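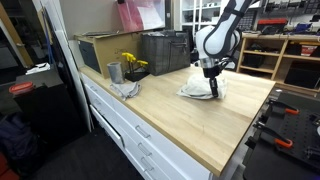 Work counter: cloths, drawers and what stays on top
February 18, 2026

The butcher-block counter in the Melusville workroom is now the one place where cloths are sorted and folded. Until October they were kept in three rooms, and the stock list at Lilov never matched the shelves. The current list stands at 254 cloths of all kinds, of which 90 are printed kitchen towels.

Sorting is by fabric first and print second. Plain gray cloths go in the lower drawers of the white cabinet. Printed towels go in the upper drawers, folded in thirds along the length and then once across, hem inside.
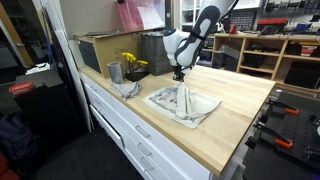
Printed cloth on the counter, with the plain gray one to the left.

Lay a towel flat before folding and pull the corners out by hand. A towel folded over a crease takes up more height in the drawer, and the upper drawers close properly on a stack of 20 – no more. Wipe the wood first and let it dry.

Seasonal prints stay in use all year. A faded design is not grounds for discarding a towel; a hole or an open hem is. Towels taken out of use are cut down for rags and struck from the list the same day. 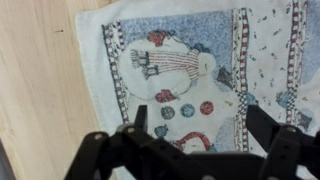

Snowman towel, candy-cane border. The print has faded.

The back of the counter may hold the cardboard box, the plaid tote and the yellow flowers. The gray cup also stays. Anything else left there overnight will be moved to the cubby shelf. Tools go back on the pegboard, and the red and black toolbox keeps its place on top of the shelving.
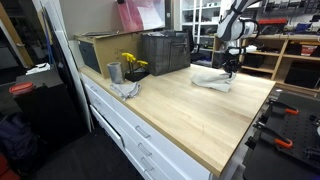

The counter from the drawer side, cubby shelf and pegboard behind.

Matos has quoted for over 500 woven labels, to be sewn into the hem of each cloth. Farico will supply the thread. Drawer labels will follow in the same typeface – until then, please check the list inside the top drawer.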